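Tuten sheets shrinking, anyone else?

satis_faction
Bought the Tuten fitted sheet in September. After 3 washes it pops off one corner every night like it has somewhere better to be.

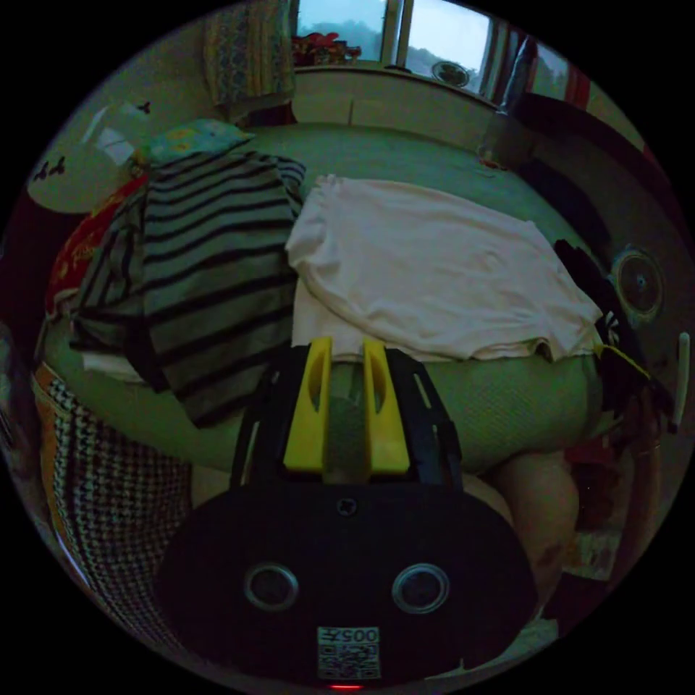 How deep is your mattress?
14 inches, and the package swears it fits that.

dryerlint
Packages swear a lot of things. Wash cold, hang it up.

satis_faction
It's cotton, not a museum piece. I have one dryer setting and it's "on." The green one stays put for now, pink towel folded on top.

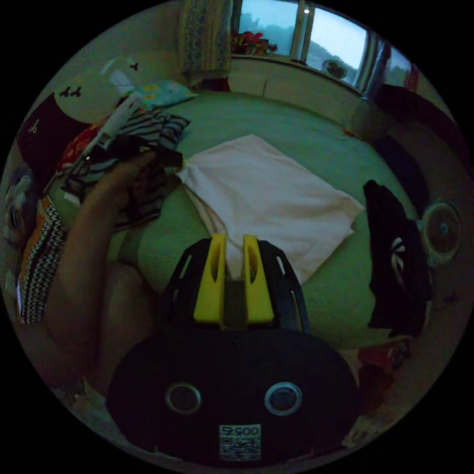
wrenhouse: Disagree with dryerlint. Mine never saw a dryer and still shrank. Went to Wainwright, no trouble since.

dryerlint
Wainwright feels like a tarp.

wrenhouse
A tarp that fits.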